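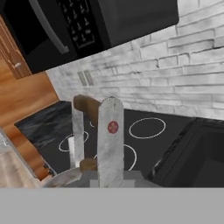
읽는 시간 4분

드론포트(Drondport) 공과대학 로봇 동아리 루클리(Rukley)의 활동실에서는 저녁 7시가 되면 모니터가 차례로 켜진다. 이번 학기 학생들이 매달리고 있는 과제의 이름은 '요빅(Jovik)'이다. 가상 주방에서 로봇 그리퍼로 물건을 집어 옮기는 동작을 학습시키고, 그 결과를 학내 경진대회에 출품하는 것이 목표이다.

화면에 구현된 주방은 흰 벽돌 벽과 검은 가열판, 그 위에 달린 전자레인지로 이루어져 있다. 그리퍼의 흰 손가락 사이에는 나무처럼 보이는 갈색 물체가 끼워져 있는 것처럼 보인다. 시점은 그리퍼 바로 위에서 내려다보는 방향이며, 주방 전체가 비스듬히 기울어져 보인다. 처음 참여하는 학생들은 대개 이 기울어진 시야에 적응하는 데 첫 주를 보낸다. 사람의 눈높이에서는 쉽게 가늠되는 거리도 손목 가까이에서 보면 판단이 달라지기 때문이다.

루클리는 본래 소형 주행 로봇을 제작하던 동아리였다. 조작 과제로 방향을 넓힌 것은 지난해의 일이다. 실물 로봇 팔을 여러 대 갖추기에는 예산과 공간이 모두 부족하였고, 학과와의 협의를 거쳐 시뮬레이션을 중심에 두는 운영 방식이 채택되었다. 현재 활동 회원은 30명이며, 기계공학과 컴퓨터공학 전공자가 다수를 차지하나 산업디자인과 식품영양 전공자도 참여하고 있다. 주방 과제의 동작 목록을 작성할 때에는 식품영양 전공 학생들의 의견이 상당 부분 반영되었다.

요빅의 진행 절차는 비교적 단순하다. 학생이 조종 장치로 그리퍼를 움직여 시연을 남기면, 검토 담당이 이를 다시 재생하여 사용 여부를 결정한다. 한 회의 시연은 60초를 넘길 수 없다. 제한 시간 안에 끝나더라도 물체를 지나치게 밀거나 조리대에 부딪친 기록은 제외된다. 3월부터 수집된 시연은 2,000회이며, 이 가운데 1,335회가 검토를 통과하여 학습에 사용되었다. 탈락한 시연도 삭제하지 않고 사유를 적어 따로 보관한다. 동아리 측은 이 탈락 목록이 신입 회원 교육에서 가장 자주 열람되는 자료라고 설명한다.

검토 과정에서 의견이 가장 많이 갈린 부분은 파지의 안정성이었다. 물체를 들어 올렸다고 해서 곧바로 성공으로 볼 것인지, 옮기는 동안 기울어짐이 없어야 하는지를 두고 회의가 여러 차례 열렸다. 둥근 윗면을 가진 물체는 손가락이 닿는 위치가 조금만 달라져도 쉽게 돌아간다. 결국 학생들은 들어 올린 뒤 일정 시간 자세가 유지되는지를 별도 항목으로 두었고, 초기에 통과시킨 시연을 처음부터 다시 검토하였다. 이 작업에만 두 주가 소요되었다.

시야가 가려지는 문제도 남아 있다. 손목 쪽 시점에서는 그리퍼 자체가 작업 공간의 상당 부분을 가린다. 가열판에 그려진 흰 원형 표시도 손가락과 물체 뒤로 일부가 숨는다. 이에 따라 한 조는 고정 시점을 추가하는 방안을, 다른 조는 접근 각도를 바꾸어 가림을 줄이는 방안을 시험하고 있다. 두 방안의 비교 결과는 학기 말 보고서에 수록될 예정이다.

지역 소프트웨어 기업 옌(Yen)은 연산 장비 사용 시간을 지원하고 매월 한 차례 기술 자문을 제공한다. 자문은 해답을 제시하기보다 학생들의 기록 방식을 점검하는 데 중점을 둔다. 첫 자문에서 지적된 사항은 파일 이름의 표기가 조마다 다르다는 점이었다. 이후 동아리는 한 쪽 분량의 표기 규정을 마련하였으며, 규정을 따르지 않은 기록은 접수 단계에서 반려하고 있다.

학과는 요빅의 참여 실적을 다음 학기부터 프로젝트 교과의 학점으로 인정하는 방안을 검토 중이다. 인정 요건에는 시연 수집뿐 아니라 검토와 문서 작성 실적도 포함될 것으로 보인다. 동아리에서는 조종에 능숙한 학생이 시연을 전담하는 현재의 분담 방식을 조정하고, 모든 회원이 한 번 이상 검토 담당을 맡도록 하는 운영안을 준비하고 있다.

경진대회 예선에서는 물체의 초기 위치를 바꾸어 가며 동일한 동작을 수행하게 된다. 본선 과제는 당일 공개된다. 루클리는 예선 전까지 수납장 문을 여는 동작의 시연을 보강할 계획이며, 신입 회원 모집은 대회 종료 후 재개한다.

관련 기사
주행 로봇에서 조작 로봇으로: 루클리의 지난 한 해
드론포트 공과대학, 프로젝트 교과 개편안 공개
학생 동아리의 연산 장비 공동 이용 현황
경진대회 예선 규정, 무엇이 달라졌나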